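Cledgate Youth Baseball Program
Progress Report to the Cowie Foundation
Sunday, January 12, 2020

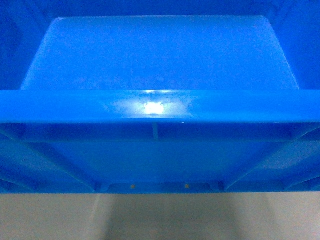 Blue storage bin, Tisarberg field house.

Prepared by Yaneth Mamani, Program Director

Summary of the period

The program completed its fall season on schedule and has begun indoor winter training at the Tisarberg field house. Enrollment reached 200 players, against the 150 projected in our application. The increase came mostly in the two youngest age groups, and we added a second weeknight practice to accommodate it. Two games lost to rain in the last week of the season were not made up.

Coaching

Under the terms of the grant, all head coaches were to complete certification before the winter session. We now have 21 certified coaches. Two assistant coaches in the 13–14 division are still waiting for their background checks and are not working with players until the results are received. The pitch count policy adopted last spring was applied in every division. Scorebooks from the older divisions show three cases in which a pitcher went over the daily limit. Each was reviewed with the coach involved, and the players were rested for the following week.

Fields

Work on the Clornance diamond is behind schedule. The infield was regraded and the backstop replaced, but the drainage line along the third base side has not been installed. The contractor withdrew in the fall and new bids are under review. We expect the field to be playable for the start of the spring schedule – the outfield may remain soft after heavy rain until the line is in place.

Budget

Spending is within the approved amounts in all categories except umpire fees, where the larger number of games produced an overage of $2,520. We request approval to cover this from the unspent travel line. No other changes to the budget are proposed.

Next period

Player evaluations will be held indoors before teams are assigned. The catching clinic, postponed from the fall, has been added to the winter calendar. A final report, including full season statistics and the closing financial statement, will be submitted in May.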